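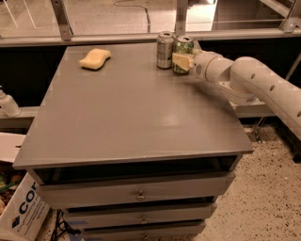

Wiping down is the least examined of household jobs, according to Drasdale, and the claims made for it have outrun the evidence for most of its history. The remark comes from the opening page of the Drasdale household survey, and later writers on the subject have mostly repeated it without doing much examining of their own.

Wiping down, also called surface clearing, is the cleaning of a flat household surface such as a cabinet top, counter or table with a damp sponge or cloth. It normally includes taking away whatever has been left standing there, most often cups, plates and drink cans. Some manuals treat the clearing and the wiping as separate jobs. In ordinary homes they are hardly ever done apart.

Order of work

The usual advice is to clear first and wipe second. A can left in place leaves an unwiped patch under its base, and wiping round it tends to draw a ring of moisture against the rim. The Karaki housekeeping manual goes further and tells the reader to work from the far edge towards the body in straight, overlapping strokes. It offers no comparison with any other method. Circular strokes, which the manual calls "idle", are widely used and seem to do no harm on smooth tops.

Opened drink cans are a small problem of their own. One that looks finished may still hold a mouthful of liquid, and sugary drinks dry to a sticky film that a barely damp sponge will only spread. The common rule is to lift the can upright, empty it into a sink and rinse it before it goes for recycling. How much the rinsing matters depends on the local collection, and household guides are often firmer on this point than the collectors are.

On a cabinet with drawers it is sensible to shut them before starting. Crumbs pushed over the front edge will otherwise fall into the top drawer, where they may stay for a long time.

The sponge

Household sponges are sold as plain blocks, as blocks with a scouring side, and in shaped forms with a narrower waist. The waist is said to improve the grip. This may be so for small hands, though the claim appears mainly on packaging. Pale colours are said to show dirt sooner, which is plausible – and also convenient for anyone selling replacements.

Advice on when to throw a sponge away varies a good deal. Cidach, a maker of cleaning goods, stated in a leaflet dated July 3, 1999 that its standard sponge would last for 400 wipes. The leaflet did not say how large a wipe was, or what was being wiped. A revised version issued that September raised the figure to 800, with no mention of any change to the sponge. Neither number has been supported by published tests, and smell and crumbling edges remain the signs that most people go by.

Leaving the sponge on the surface between uses is generally discouraged. A wet sponge lying flat dries slowly on its underside and can mark an unsealed top. On sealed or painted tops the objection is weaker, and largely one of tidiness.

Disputed claims

The Brosero company advertised a surface spray said to keep a cabinet top clean for 3 days. Since the advertisement did not define "clean", the claim is difficult to test and perhaps was meant to be. Plain water with a little washing-up liquid is enough for most spills.

It is also often said that a clear surface stays clear because people are unwilling to be the first to put something down on it. The Drasdale survey is usually given as the source. It did cover 3000 homes, but it relied on householders reporting their own habits – a poor guide in matters of housework.

See also: Draining board; Dishcloth; Chest of drawers; Drink can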